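The Sorting Table Was Never the Easy Job

Getsemaní Cárdenas worked the returns table at the Amonby warehouse for 3 years before management decided the table could run itself. I've been hearing versions of that sentence my whole working life, and I have learned to ask what "itself" means.

In this case it means a robot, plus Getsemaní standing next to it.

Amonby rents out learning kits to schools. The kits come back in December and again at the end of spring, and they come back the way you'd expect from a room full of seven-year-olds. Parts are in the wrong bags. Parts are in no bag. Somebody has to tip it all out, put like with like, and decide whether the kit can go out again. In the last busy season that was 1733 kits, and the old crew got through them with overtime and a lot of bad coffee.

The company's pitch for the new system, which it calls Nava, is that it takes over the boring part. I have two problems with this. The first is that the people doing the work don't agree on which part is boring. Getsemaní liked the sorting. She could do it while talking. What she does now is watch, clear jams, and tap a screen to tell the machine whether it got things right. She calls it babysitting, and the pay is the same as before, although the job title got longer.

The second problem is the word "takes over." Định Phùng, who trained with her and moved to the Futthorpe site last year, kept his own tally for one shift. He stepped in 141 times. Management says that number will drop, and maybe it will. Every one of those taps on the screen goes toward making it drop. I would like to know why teaching a machine your job counts as a light duty, when teaching it to a new hire used to come with a trainer's bonus.

I went to see it for myself. I'm not against machines. I drove a forklift for long enough to be grateful I wasn't carrying the pallets. But a forklift lifts more than I can, and you don't need a consultant to explain the benefit. At the test station I kept waiting for the part where it did something a tired person on a night shift couldn't.
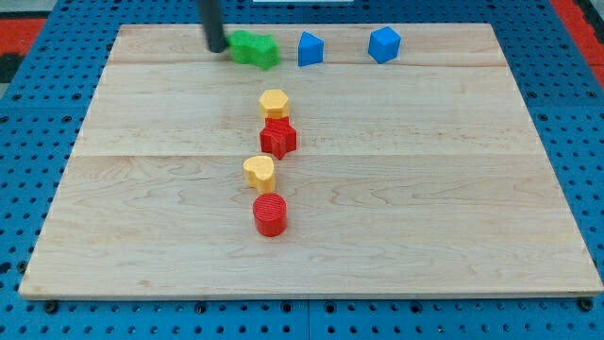
Small shapes on a maple board, with the black rod up against the green one.

A person shown those blocks would sweep up the two yellow ones without breaking off a conversation. I know that is unfair to engineers, who will tell me that pushing a lumpy thing where you want it is a hard problem. I believe them. It was a hard problem when Getsemaní did it too, and her review that year described the work as "unskilled."

The Urnville site gets its system next. If I worked there I'd ask for three things in writing before the crates are opened: who gets the hours it saves, what the watching job pays, and whether anyone can go back to the table if the watching makes them miserable. Amonby's staff asked the last one in a meeting. They were told it was a great question.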